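음용수 및 급수 설비 정기 점검표
대상: 엘트콤(Eltcombe) 별관 2층 / 점검일: 2025년 2월 14일 / 관리번호 3262 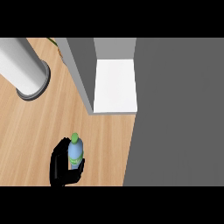
1. 저수조 및 배관
1-1 저수조 맨홀 잠금 상태: 적합
1-2 수위계 작동: 적합
1-3 월류관 방충망: 부적합. 하단 고정 나사 풀림. 망 자체의 파손은 없음. 재고정 후 재확인 요함.
1-4 노출 배관 누수 흔적: 적합. 동측 벽체의 얼룩은 전회 점검 때와 크기가 같음. 계속 관찰.
1-5 보온재 이탈: 해당 없음

2. 냉온수기
2-1 취수구 물때: 적합
2-2 물받이 배수: 부적합. 복도 끝 기기의 배수가 느림. 트랩 분해 청소 필요.
2-3 필터 교체일 표기: 부적합. 멜로라(Mellora) 필터 라벨에 날짜 기재 누락. 교체 대장과 대조한 결과 사용 기한 이내임.
2-4 온수 잠금장치: 적합
2-5 전원 코드 및 접지: 적합. 멀티탭 사용 없음.

3. 병입수 보관
3-1 직사광선 차단: 적합
3-2 바닥 이격 15cm 이상: 조건부 적합. 안쪽 팔레트는 기준 충족. 출입문 쪽은 받침 높이가 일정하지 않아 교체 권고.
3-3 세제, 용제류와 분리 보관: 적합
3-4 선입선출: 부적합. 신규 입고분이 앞줄에 적재됨. 현장에서 시정 완료.
3-5 마개 봉인 및 용기 변형: 표본 4병 확인, 이상 없음.

4. 수질 기록
4-1 잔류염소 측정 기록: 적합
4-2 측정기 교정 성적서: 확인 불가. 원본은 아른네스(Arnness) 사무소 보관. 사본 비치 요청함.
4-3 탁도 기록: 적합. 단위 표기가 빠진 행이 있어 담당자가 보완하기로 함.

5. 종합 의견
즉시 사용 중지에 해당하는 항목 없음. 1-3과 2-2는 우선 조치 대상이며, 조치 전후 사진을 첨부하여 회신할 것. 2-3은 라벨 재부착으로 종결 가능. 저수조 청소는 6월 예정분에 포함하며 일정은 페르슈에렌(Verschueren)과 협의한다. 4-2는 사본 수령 시까지 미결로 둔다.

점검자: 이모젠 오클리(Imogen Oakley)
확인자 서명: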